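Section 9: Dishes and worktops

Read this section before asking Carbone to do anything near a sink. The short answer to "can it do the washing-up yet?" is: parts of it, slowly, on a good day. Stacking is the part people ask for first, so we start there.

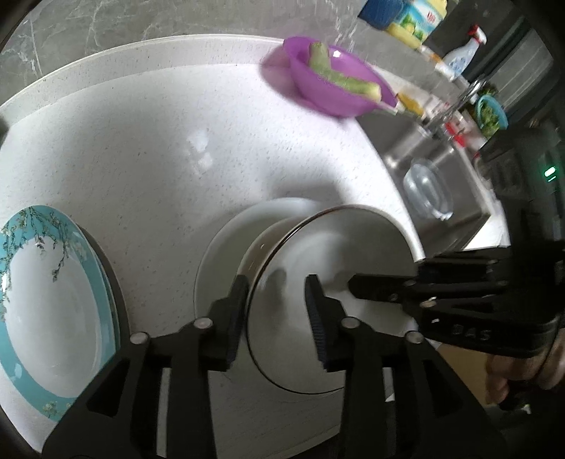
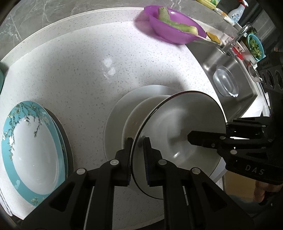

Holding a dark-rimmed dish by its rim, with plates close by on the counter.

A rim is a thin, curved, slippery thing. You have been picking them up since you were small and have forgotten it was ever hard. Carbone has not had your advantages.

9.1 Before you start

1. Switch the base on and wait for the steady tone. A wavering tone means it is still thinking.
2. Wipe both finger pads with a dry cloth.
3. Move food, sponges and spray bottles at least 700 mm away from the dishes. Carbone can tell a bowl from a cucumber, but it likes to check.
4. Lay out one kind of dish to begin with. Mixed stacks come later – see 9.3.

Note: Patterned borders are fine. Clear plastic tubs are not, as the software tends to see straight through them and carry on.

9.2 Stacking a dish

1. Say "stack" or press the left button once. Pressing it twice starts the towel routine, which you do not want.
2. One finger should go inside the rim and one outside. If both go to the same side, press Stop and begin again.
3. Wait. In our March trials the median was 97 seconds per dish. Esther Muli, who ran them, did the same job by hand in the time it took to say so.
4. Check that the dish is level before you take the next one out.

CAUTION: Do not reach in to help. Carbone treats a hand as an obstacle and will politely wait for it to leave, still holding your bowl.

9.3 Mixed stacks

Small on top of large works. Large on top of small is attempted with equal confidence. Turn on "Sort by size" in the Drevano panel, then sort by size yourself anyway.

Oval platters need the wide grip setting. Nests of three or more are best separated by hand.

9.4 Care of the pads

Replace the pads after 2000 grips, or sooner if the ridges look smooth. Do not put them in the dishwasher. Loading the dishwasher is covered in Section 12, under "Planned features".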